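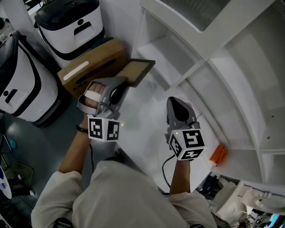

3.2 Handling of mixed items at the shelf

The second part of the study dealt with the way small household goods are grouped before they are put away. Earlier work at the Pallotdale site had treated each item as a single unit, to be picked up, carried and shelved on its own. Our records did not support that view. Of the 156 shelving tasks logged in October, 82 included at least one moment in which two or more items were held or moved together.

Figure 3 shows one such moment. A brown cardboard box and a flat panel with a dark border are held as a stack, with the panel overlapping one end of the box. The box lies at an angle, and white shelving stands to the right of the load. Stacks of this type, in which a flat item overlaps a box, were coded as "overlapped loads" and kept apart from "nested loads", in which one item sits fully inside another.

Figure 3. An overlapped load beside the shelving: cardboard box and bordered panel.

The distinction matters for the use of shelf space. An overlapped load is wider than either of its parts, and it must be separated or squared up before it will fit a narrow bay. In the Cirkville trials the bays were deep enough to take most loads as they came, and the question did not arise. The bays at Pallotdale were shallower. Participants there often set the whole load down on the work surface first, then shelved the flat item upright against the side wall and placed the box in front of it. We refer to this order as "flat first". It left the label side of the box free to face outward, although participants were given no instruction on labels.

A smaller group shelved the box first and laid the flat item on top. This was quicker at the time but made later retrieval harder, as the box could not be opened without moving whatever lay above it. The Sundaram coding scheme does not separate these two outcomes - both are scored as "shelved, stable" - and we therefore added a retrieval code of our own.

Loads that could not be assigned to either type were reviewed a second time by a different coder. After this review 146 tasks were kept for analysis. The remaining tasks were set aside where the order of placement could not be established from the record. Retrieval results for the tasks kept are reported in Section 3.3, together with the effect of bay depth.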